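Bench notebook, Haltitz room
April 16, 2025
Lid opening by teleop, Kerel rig 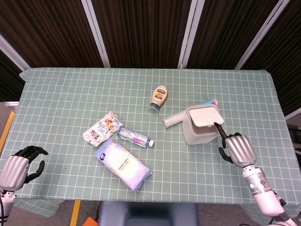

Still not convinced the operators are teaching what we say they are teaching. The task sheet says "open the container", one line, and everyone reads it their own way. Some pinch the lid, some push it, some get a fingertip on the edge and lever. With the right index finger on the edge of the white lid and the lid part way up, you would call that the lever style, and it's the one I'd keep if I had to pick. It asks least of the thumb. The left hand is doing nothing in particular, fingers spread, off to the side over the cloth. That bothers me more than the lid does. If the idle hand ends up somewhere different in every demo, the policy gets a lot of noise to chew on and we pay for it later.

Count so far: 788 demos on disk, 132 of those marked "clean" by whoever recorded them. I don't trust the mark. Went through a handful of the clean ones before lunch and found two where the operator stops dead for several seconds in the middle, presumably working out where the fingertip was. Kubiak's notes say pauses get trimmed automatically. They don't, or not in our version. Check the config before believing me.

On clutter. Flestden want the table "realistic", so we have the snack bag, the mayonnaise, the water bottle, the wipes or tissues and so on lying about while the only thing that matters is the container. Fine, but clutter only helps if it moves between demos. I have a suspicion we put everything back in the same spots out of habit. The grid on the cloth makes that very easy to do, and it would also make it easy to check. Haven't checked.

Another moan about the cloth: those thin white lines are a gift to the vision side. If the model learns lid position relative to the lines we'll get lovely numbers in this room and nothing anywhere else. Want a plain cloth for at least some of the next batch. Was told in October that one was on order.

Glove mapping: right index under-travels at the end of the curl. Operators make up for it by moving the whole wrist, and you can see it in the joint traces as a little hook right before contact. So the robot will learn the hook. Either fix the mapping or stop calling it a demonstration of anything a person would do — I've said this before.

Plan, for what it's worth
Stop at 300 demos of the lever style, not 788 of everything.
Left hand to a fixed rest pose before recording starts.
Shuffle clutter every 7 demos. Write down that it was done.
Second person does the "clean" marking.
Ask Kubiak about trimming.

Success rate from last week's policy: not writing it here until someone tells me what counted as open.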